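Drekholm talk: speaker notes
Can a machine do the chores yet?
Monday, March 23, 2020
30 min slot, leave 5 for questions. Water. Turn phone off.

OPENING

Don't do the joke about the vacuum. Tae-yang used it last year and half the room will remember.

Start with the question straight off. Hands up who has a machine at home that does a whole chore. Start to finish. Someone will say dishwasher. Good. Then ask who loads it, who scrapes the plates first, who puts the mugs back on the right shelf. Wait for the laugh, or the silence, either is fine.

Point to make: the machine got the easy middle bit. The washing. We kept both ends. Same in a workshop. The press does the pressing, a person feeds it, a person takes the part off and looks at it and decides if it's any good.

So the talk is about the ends. Picking up, putting down, turning round, fitting in. Hands stuff.

Say short answer now so nobody sits there waiting for it: no, not yet, some bits yes, and I'll say which bits.

WHERE THE WORK IS

Slow down here. I always rush this.

Most people picture a lab with a robot arm behind glass. A lot of what matters now is a person holding the gripper in their own hand and doing the job with it. You move, the cameras record, and later the arm tries to learn from what you did. No arm needed on the day. Corridor will do. Kitchen will do. A table by the stairs.
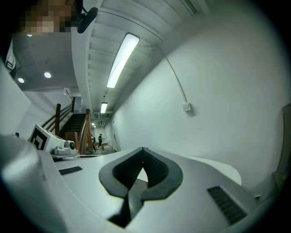 Slide 4. Hand-held gripper, with a second gripper-like device beside it. Corridor behind.

Talk about the marker. The black and white square. People think it's a QR code, somebody always asks, so get in first. It tells the software where the gripper is and which way it's pointing. Has to stay in view. Has to stay clean. Margit lost a whole afternoon at Kosier to a thumbprint, and she's happy for me to tell that one.

Then the bit about the camera living on the tool. It sees what the fingers see, near enough. Doesn't see what you see. So a job that feels obvious to you, standing up, head free to move, can be close to hopeless from down there. Ask the room to imagine doing up a shirt button looking only from your wrist.

(If time is short cut the shirt button. Don't cut Margit.)

CHORES, THE HONEST LIST

Read these out, don't just show them.

Wiping a flat table. Pretty good now. Fine if you don't mind it missing the edge.

Picking one known thing out of a tray, same thing all day. Good. Shop floors have had this for ages, the newer part is coping when the tray gets knocked.

Folding towels. Works, slow. Nobody folds 70 towels a day at home, so who cares if it takes a while? Hotels care. Say that.

Folding anything with sleeves. Hm. Sometimes.

Two-handed small stuff: lids, caps, batteries, plugs, a lace through a hole. This is where it falls over. One hand has to hold and the other has to do, and the holding hand isn't just a clamp, it gives a little. You do it without thinking. Try telling someone how hard to hold a jar. You can't.

Balthasar's line from the Bandara visit: "I can teach a new starter this in a morning and I can't tell you what I taught them." Use it word for word. Pause after.
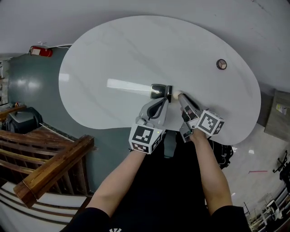 And that goes double when the parts are little. With a big box you can be out by the width of a finger and still get hold of it. With a small part, out by a finger means you've missed, or pushed it off the table, or got it at a daft angle and now the other hand has to sort it out. People regrip all the time. Watch anyone putting a watch strap back on, they must change hold over 5 times and they'd swear they didn't.

Machines hate regripping. Every letting go is a chance to lose it.

Ottó will be in the audience and will say suction. Yes Ottó. Suction is lovely on flat smooth things. Offer to argue about it at the break.

WHAT THE PEOPLE DOING IT SAY

This section is from the chats I had for the Flukorska write-up. Three things came up again and again, with everybody.

Your wrist gets tired before your patience does. Thiện said short goes with proper rests, and he writes the time on his hand in biro.

You slow down. Everyone does, the minute there's a gripper where their fingers were. Which matters, becuase the machine learns the slow version and then we complain the machine is slow.

You get better at it in ways you can't share. After a few days people stop fighting the tool. They tilt it in from the side, they nudge things against the table first. Lovely to watch. Is that the chore, or is that a new skill that only exists for grippers? I don't know. Say I don't know.
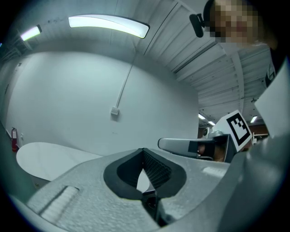
Rooms are the next problem, and the one I think gets least attention. A demo gets learned in one room and then someone carries it to another and it goes to pieces. Different light, different table, different height. Take a shiny white tabletop under strip lights, like the one on the slide. To you that bright patch is nothing, you look past it. To a camera down near the surface it can hide the edge of a part completely, or look like a part. Now put the same job on a dark kitchen worktop at teatime with one lamp on. Same chore? To you, yes. So when a firm says "it can do lids", ask them whose lids, what table, what time of day.

Shop floor people nod at this, home people look worried. Reassure them a bit. It's getting better, the fix is mostly more rooms and more people doing the job in them, dull work but it does shift things.

SO, YET OR NOT YET

Back to the opening question.

Shop floor: yes for the narrow jobs, with a person near by. That person's job changes, less lifting, more sorting out when it jams. Don't pretend everyone likes the swap. Balthasar doesn't.

Home: not for whole chores. The home is the harder place, which surprises people. A factory will move the shelf to suit the machine. Your mum won't.

If pushed for a date, don't give one. I gave one in May and had it read back to me.

QUESTIONS LIKELY TO COME UP

Cost? Don't know for homes. Anyone who gives a firm number is guessing.

Is it safe round kids? Slow and light, mostly, but ask what it does when it's unsure. Stopping is a good answer.

Will it do the ironing? No. Sorry.

Ottó: suction. See above.

Thank Drekholm for the room and the sandwhiches. Sign-up sheet at the back, remind them, forgot last time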